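What the arm cell changed on the refurb bench

6 min read

I have worked the desktop line at Widmer since before we had a desktop line. Back then a pallet of ex-lease towers came in and whoever was free opened them up. We now process 878 units in a normal month, and since October part of the teardown has been done by an arm. Several people at other shops have asked how it affects staffing and daily work, so these are my notes.

The scope is narrow. The cell handles memory and processors on towers that have been opened and laid on their side. A person still removes the side panel, records the asset tag, and checks for swollen capacitors and broken socket levers. Drives are pulled by hand under a separate procedure and signed for. Cable dressing is also by hand. We tried to automate connectors in the first trial and gave up after 10 working days.

Processors are where most of our losses were. A chip lifted at an angle or dropped back onto the socket can bend contacts, and then the board goes to parts. The fingertip pads matter more than the arm does. We are on our fourth pad material and log wear at the start of every shift. 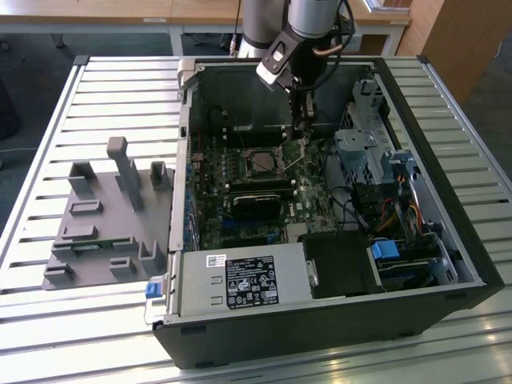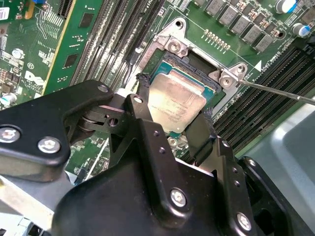
Sulen, the integrator, delivered the cell with recipes for 10 board layouts. We have 129 in the database. Each new layout means teaching pick points, approach angles and finger clearance next to the socket hardware, and that work fell to the people who used to do the picking. Gert Rampersad has written more recipes than the rest of us combined. His job title is still "technician, grade 2" and his pay is still grade 2. I have raised this twice.

The other change is pace. By hand, you could slow down for a bad unit and make it up on the next five. The cell has a fixed cycle, and the person feeding it works to that cycle. For the first few weeks the feeder position was a full shift, and two people asked to go back to packing. Ludivine Guillot, who runs the floor, cut it to two hours and then a rotation. Complaints dropped. Output per shift went down slightly and stayed there, and she has defended that number upstairs.

No one has been let go. Two temp contracts were not renewed in the spring, and I would not call that unrelated. Anyone who quotes our headcount as proof of anything should include those two.

Wrist strain reports are down. Eye strain reports are up, mainly from people reviewing camera stills of rejected picks on the small monitor. A larger monitor is on order from Wornell.

Open items:

- Fault codes are still only in the integrator's manual. We need a one-page sheet at the cell.
- Recipe authoring needs a grade and a pay line.
- Pads get changed at 4,000 picks regardless of how they look. I would like an inspection at half that.
- The Tuesday maintenance window collides with the inbound truck.

I will post the reject figures by board layout when Gert has finished cleaning up the log.

14 shares | 6 comments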